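Olleo Foundation: Community Spaces Grant
Progress report on the market display room, Tiroldale
Submitted 25th May

1. Summary of the period

The grant was awarded to Punda in December for the fitting out of a display room in the style of a fruit market, to be used by adult learners on the retail and visual merchandising course. Work on the fixtures is complete and the room is in regular use. This report covers the walls and fittings, the fruit display, and the spending to date.

2. Walls and fittings

The walls have been finished in plain white, as set out in the application, so that attention falls on the produce and the greenery. The remaining wall fixings were reviewed during the period and will be kept until the layout for the second intake has been agreed.

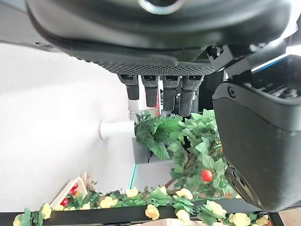
No further building work is planned under this grant. The contractor, Honkanen, has handed over the room, and one minor item of making good is outstanding at no cost to the project.

3. The fruit display

The main fixture is a tiered stand of slatted wooden crates set at angles on a black metal frame. It is dressed with garlands of yellow artificial flowers and green foliage. Artificial fruit was chosen at the planning stage in order to avoid waste and to allow learners to repeat the same exercise. Grapes form the largest part of the stock, in green, red and dark purple, and strawberries have been added to give a contrast in colour and size.

Learners are asked to empty and restock the crates, to place each bunch so that it is seen from the front, and to use leaves sparingly around it. The lighter crates have proved suitable for this work and show the darker fruit to good effect.

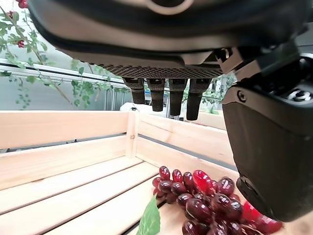 Kerttu Manninen wrote in her feedback that the grapes were the most difficult item to arrange, as a bunch laid flat looked smaller than it was, and she asked for deeper crates at the lowest level. The request has been noted and will be costed before the next intake.

4. Use of the room

A total of 23 learners have completed the display unit in 6 sessions. Tutors report that restocking takes up more of each session than had been allowed for, and the session plan has been amended.
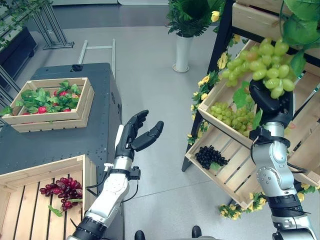

Green grapes at the tiered display, Tiroldale.

5. Expenditure

Spending on crates, artificial fruit and foliage stands at £893. A balance of £257 remains under this heading and is reserved for replacement garlands and for the deeper crates, subject to the Foundation's approval.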